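Looking After a Wood Countertop

Wood counters need a little regular work and hardly any special products. Most of the damage I see in kitchens comes from standing water around the sink and from people using the wrong oil.

Daily cleaning

Wipe with a damp cloth and a drop of dish soap, then go over it again with plain water and dry with a towel. Wipe along the grain. Skip the scouring pads and anything with bleach or ammonia in it. Crumbs stuck in a seam come out with a wooden toothpick.

Stains

Coffee and tea rings usually lift with baking soda and water mixed to a paste. Leave it on for 23 minutes or so long as it stays moist, then wipe. For onion or garlic smell, rub with half a lemon and coarse salt and rinse well.

Black marks are a different problem. They come from iron and water, usually a can or a cast-iron pan left sitting overnight. Lemon will fade a light one. A deep one has to be sanded.

Sanding

Start with 120 grit if there are knife marks, otherwise go straight to 180. Sand with the grain, and feather out well past the stain or you will leave a dip that catches the light. Vacuum, wipe with a damp cloth to raise the grain, let it dry, and finish with 220. Take the sink caulk out first if you are working close to it. Graça Aguiar wrote in to say she skipped that step and spent an evening picking gray dust out of the bead.

Oiling

Use food-grade mineral oil or a mineral oil and beeswax blend. Olive oil and vegetable oil go rancid and turn sticky. Warm the bottle in a bowl of hot water, pour a small puddle, and spread it with a lint-free rag. Wait 6 hours, then buff off whatever has not soaked in. A new or freshly sanded top wants 3 coats. After that, once a month through the winter is plenty, and less in a humid summer.

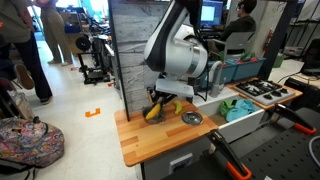 Do the cut edges too, especially the end grain beside the stove and the underside above the dishwasher. Steam gets in there first. If the top has started to cup, check that the screws underneath sit in slotted holes so the wood can move with the seasons.

Hot pans go on a trivet. Wet dish racks should have a tray under them, and the tray needs lifting and drying underneath every couple of days.

Oily rags can be washed in hot water if you only used mineral oil. Rags with linseed or tung oil on them can catch fire by themselves, so spread them flat outdoors until they are stiff before they go in the trash.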